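How Long Does Breakfast Bread Stay Good?
Final report, Food and Home Science project
Anjana Matubbar and Fathima Karunaratne
23 November 2018

Why we picked this

Bread is the thing both our families throw away the most, and we wanted to know if we could do something about it! Everyone seems to have a rule. Keep it in the fridge. Never keep it in the fridge. Freeze it the day you buy it. We decided to test three of these rules on the same bread and see which one people would really want to eat for breakfast.

What we did

We bought plain white sandwich loaves from the Ernell bakery, all from the same morning's batch. One group of slices went in a closed bread box, one in the refrigerator and one in the freezer, all in the bags the bread came in. The test ran for 12 days in October. Every morning before first period we took slices from each group, gave them code letters, and handed them to our tasters, who scored softness, smell and taste on a sheet. By the end we had 1,696 scores to type in, and Fathima typed nearly all of them (thank you, Fathima).

We tasted the bread plain and toasted. This was the best decision we made, and it almost didn't happen, because our first plan only had plain bread in it. Stale bread goes firm mostly because the starch in it changes as it sits, and warming it up undoes part of that change for a while. So a slice that is sad on its own can be really nice toasted. We timed every round at 90 seconds and let the toaster cool between rounds.
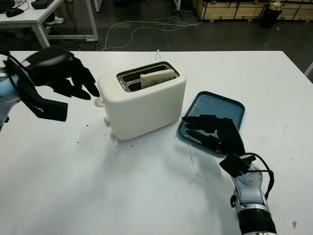
Mr. Bhattacharjee asked whether we were scoring the bread or just scoring the butter, and he had a point, as our first tasters had been allowed to add their own. From the second morning on, all the samples were served dry. We left the first morning out of our averages.

What we found

The bread box won for the first few days, easily. Plain slices from the box were softer than the ones from the fridge as early as the second morning, which surprised us both! Then the box bread got its first spots of mold on day six and we had to stop serving it.

The fridge bread never got moldy during our test, but the plain slices scored low almost the whole way through. Several tasters wrote "chewy" or "like cardboard." Toasted, the same bread did much better, and a few people ranked it first without knowing what it was.

The freezer bread was our favorite part. We thawed each slice for 30 minutes on a rack before serving it plain. The scores dropped only a little between the first day and the last, and the toasted slices hardly dropped at all. Anjana's grandmother has been saying this for years and would like it written down in the report.

What could be better

Our tasters were mostly our friends, and some of them skipped mornings, so the later days have fewer scores. We used one kind of bread. A sourdough or a whole wheat loaf might act very differently, and we'd love to see somebody try the seeded rye from Wakano Market. Our kitchen lab was also warmer on some days than others, and we should have written down the temperature from the start.

What we do at home now

Fathima's family keeps half the loaf in the box and freezes the rest on the day they buy it. Anjana's family freezes everything, with a square of wax paper between slices so they come apart. Next term we want to run the same test on tortillas, and we already have a shelf saved in the freezer.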